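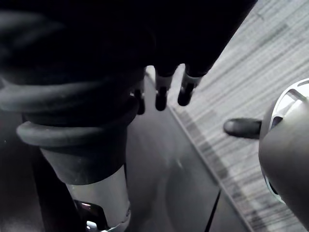

Ullon two-arm build, progress report to Kivoteck

Sent 2023-02-21 from the shared shop at Sirnivari. Copy to Navarro for the parts side. Covers everything since the last report. Written between bench slots so excuse the gaps, receipts are in the usual folder.

Short version. Both arms are up and on the torso. Both hands move. Household tasks have started, and towel work is where most of the time goes. Money is tight but inside the line. Wiring is behind. The stand is behind too, see further down.

Where the build stands

Arms mounted, all joints turning under power. The left shoulder had a click on the way up, traced to a fastener that had backed out inside the housing. Fixed with threadlocker and a longer bolt. Have not heard it since. The right shoulder got the same treatment while the cover was off.

Hands. Fingers open and close on command, thumb included, and hold a position well enough for slow work. Fast work no. At higher speed the fingers overshoot and then hunt back and forth, you can hear it across the room. Slowed everything down for now and moved on. Tuning goes on the list for next period.

Rubber sleeves. These took longer than planned. The first set was too stiff and fought the joint, so the motors ran warm doing nothing useful. Second set is softer and seats properly on its rim. One thing we learned the annoying way, put the sleeve on before the cable goes through, not after. There is now a note about it taped inside the lid of the toolbox.

Wrist cameras. Mounted and streaming. The picture is dark when the hand is low over a table since the hand blocks its own light. Tried turning the room lights up, which helped a little and put glare on every shiny surface instead. A small diffuse lamp on the stand is probably the answer. Not bought yet, want to borrow one first and see.

Clearance between the hands is the other thing the wrist views are good for. When both work close together over a table the head camera can't see the gap, and the wrist view can. We now stop the approach early and let the last bit go at crawling speed. No collisions since that change. Before that there were a few, one scuffed fingertip cap, cosmetic.

Software. Teleop is stable. Recording is stable if the disk isn't full, and the disk was full, so we lost an afternoon of runs. Added a check at startup. It should of been there from day one.

Small packaged goods

Went into this thinking it was the easy task. Long flat packages with a glossy print, the type that goes on a bathroom shelf. They slide. The finger pads are fine on cloth and on cardboard with a dull finish, and poor on anything slick. Squeezing harder makes the pack turn in the grip.

What helps is letting the other fingers stay behind the pack as a backstop so that it has nowhere to rotate to. Less force needed that way. Takes more care lining up, and the operator has to be looking at the wrist view and ignoring the head view, which everybody finds odd for the first hour or so.

Tried a strip of thin silicone on the pads. Good grip, came off by the end of the session. Glue under it next, or a molded cap if the printing queue at Sirnivari ever clears. We've been stuck behind somebody's chess sets.

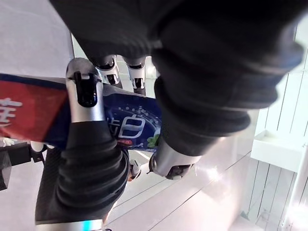

Towel work in the bathroom

The bathroom is being used as the test room. It has a counter, a sink, a mirror, a towel bar, and not much floor, so it is a fair stand in for the sort of place this is meant to work in. The downside is we have to roll the whole rig in and out, and every time it goes back in the position is slightly off. Tape marks on the floor got us most of the way. Tape does not stick well to that floor. Will try chalk.

Task as agreed in the plan: take a towel on the bar, square it up, take it off, put it back on. We broke this into stages and are running them seperately before chaining anything together.

Stage one, reach and touch. Fine. One hand goes flat against the cloth to steady it while the other comes in open beside it. Doing it in that order matters. With nothing steadying the cloth, it swings away from the fingers and you end up chasing it along the bar.

Stage two, grip. Mostly fine. Terry cloth is forgiving. The trouble is knowing how many layers you have. A towel over a bar has a front and a back, and the hand will happily take the front alone. No force reading tells us the difference so far. The operator can usually see it, the policy can't.

Stage three, straighten. Not fine. Both hands pull and the cloth bunches up in the middle instead of spreading. We think the pull needs to go outward before it goes down. Has only been tried by hand control.

Set of 50 teleop runs was the target for this period and we did it, recorded and backed up to the second drive. Those cover stages one and two. Sorting good from bad is half done. The runs with a bad rig position are being kept, flagged, because they may be useful later on.
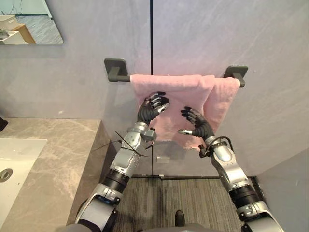
Navarro asks whether the loose wiring on the forearm should hold up further runs, and would rather see the harness finished before more hours go on the joints. A connector shaken loose at full reach costs more than a week of delay, was the argument, and they have offered to send a braided sleeve and proper clips at cost.

We agree with most of that. The bundle on the left forearm runs across it and the ends are still free, it works, it is not how it should stay. The right side has a loop of cable over the wrist that has to be there for the rotation but is longer than it needs to be. Plan is to accept the sleeve and clips, take the arms down for two days, do both sides at once, and label everything while it is open. Then back to towels.

We would like to keep running until the parts arrive, though. Low speed, no full extension overhead, someone at the stop button the whole time. If Kivoteck wants it stopped before then, say so and we stop.

Stages two and three also need different wrist angles from what we planned. The hands come up from below the bar, so the forearms are steep and the elbows end up wide. In a narrow room the wide elbow is a problem on the counter side. We have been starting further back and leaning the torso, and that costs reach.

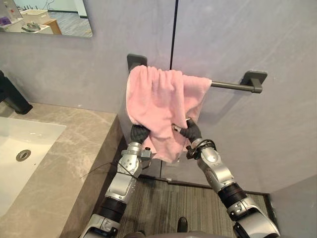

Moving the base a little toward the corner gives the left arm more room past the counter, and the right arm does not mind. It also puts both hands at a similar distance from the cloth, so neither one is working at the end of its travel. That is the position we want to fix with a proper floor stop once we trust it. A few more sessions first.

The cameras behave in there. Head camera sees the bar and both hands at the same time from that position. The mirror confuses the depth estimate now and then, you get a second room behind the wall. For now we mask that corner out. Crude but ok.

Money

Second payment of 2000 arrived, thank you. Most has gone on joint modules and the replacement sleeves. The rest on cable, connectors, bench fees at Sirnivari, and the drive. The first set of sleeves could not be returned, opened packaging. That hurt a bit. We moved the lamp and the chalk board to our own pocket so the line doesn't slip.

Nothing asked for beyond the plan at this point. If the molded fingertip caps turn out to be needed there will be a small request, with a quote attached, before anything is ordered.

Behind schedule

Harness, covered already. Stand: the welded version is not started, the shop welder is down and waiting on a part. Bolted version is holding but has some sway when both arms are up. Sway shows in the recordings as a slow drift. We can correct for it after, would prefer not to.

Documentation. Thin. Wiring diagram exists on paper only. Will be drawn up during the two days when the arms are down, as the covers will be off anyway.

Next period

Harness and labels. Finish sorting the runs. Finger tuning at medium speed. Straightening stage, outward pull first, operator control, then record. Glued silicone on one hand only so we can compare against the bare pads. Lamp test on the wrist views.

Putting the towel back on the bar is not going to happen before August, better to say it now. Taking it off might.

Open for a visit any time the bathroom isn't being cleaned. Send a note the day before and we'll have the rig charged and rolled in.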